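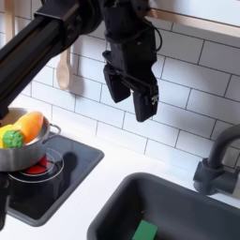 Distributed Computing Unit, Department of Computer Science, Uruvau Institute of Technology

Course Notes: Clocks, Event Ordering and Snapshots
Revised August 2026

1. Physical clocks

Each machine keeps time with a quartz oscillator and a counter. The counter raises an interrupt at a fixed rate, and the operating system adds one tick to its software clock. Two oscillators never run at exactly the same frequency. The difference between two clock readings at a given instant is called skew. The rate at which a clock moves away from a perfect reference is called drift.

Let the maximum drift rate be p. Two clocks drifting in opposite directions can move apart by 2pt after t seconds. To keep the skew below a bound d, the clocks must be synchronized at least every d/2p seconds.

A clock that runs fast must not be set back in one step. Programs such as make compare file times and will skip work if time moves backward. The usual correction is to slow the software clock until it agrees with the reference.

2. Synchronization with a time server

In Cristian's method a client sends a request at local time T0 and receives a reply carrying server time S at local time T1. The client sets its clock to

S + (T1 - T0) / 2

The estimate assumes equal delay in both directions. If the minimum one-way delay is m, the error is at most (T1 - T0)/2 - m, ignoring drift during the exchange.

Worked case. The client clock reads 3,236 ms when the request leaves and 3,605 ms when the reply arrives. The round trip is 369 ms, so the client adds 184.5 ms to the server value. With m = 2 ms the error bound is 182.5 ms. A bound this large is of little use on a local network. The client should discard the sample and try again until it gets a shorter round trip.

The Berkeley method uses no outside reference. One machine polls the others, averages the readings, drops values that are too far out, and sends each machine the adjustment it should make. Sending an adjustment avoids adding a further transmission delay to the result.

3. Happened-before

Many protocols need only the order of events. Lamport's relation, written a -> b, is defined as follows.

If a and b are events in the same process and a comes first, then a -> b.
If a is the sending of a message and b is its receipt, then a -> b.
If a -> b and b -> c, then a -> c.

Two distinct events with neither a -> b nor b -> a are concurrent. Concurrent events may be far apart in real time.

4. Logical clocks

Each process Pi keeps an integer Li, initially zero. Before each event, including a send or a receive, Pi adds one to Li. A message carries the value of Li at sending. On receipt of a message with timestamp t, process Pj sets Lj to max(Lj, t) and then adds one.

Suppose Lj is 547 and a message arrives with timestamp 550. The receive event is stamped 551.

If a -> b then L(a) < L(b). The converse does not hold. A total order is obtained by breaking ties with process identifiers. This order is used in the mutual exclusion exercise on the Troletti cluster.

5. Vector clocks

Process Pi keeps a vector Vi with one entry per process. It adds one to Vi[i] before each event and attaches the whole vector to every message. The receiver takes the entry-by-entry maximum with its own vector, having first added one to its own entry.

V(a) < V(b) when every entry of V(a) is less than or equal to the matching entry of V(b) and at least one is strictly less. For distinct events, V(a) < V(b) exactly when a -> b. The cost is message overhead that grows with the number of processes. The Rautiainen simulator prints both kinds of timestamp for each trace.

6. Consistent cuts

A cut is a prefix of each process history. It is consistent if, for every event it contains, it also contains all events that happened before that event. A cut that includes a receive but leaves out the matching send is inconsistent.

The Chandy-Lamport algorithm records a consistent global state. It requires reliable FIFO channels. The initiator saves its state and sends a marker on each outgoing channel before any other message. A process receiving its first marker saves its state, records that channel as empty, and sends markers in turn. For each other incoming channel it records the messages that arrive until the marker does.

Exercises

1. Derive the resynchronization interval for p = 0.00001 and d = 2 ms.
2. Draw a run with three processes in which L(a) < L(b) but a and b are concurrent. Give the vector timestamps.
3. Show how the snapshot algorithm fails if one channel can reorder messages.
4. Run the Brindov trace in the simulator and list every pair of concurrent send events.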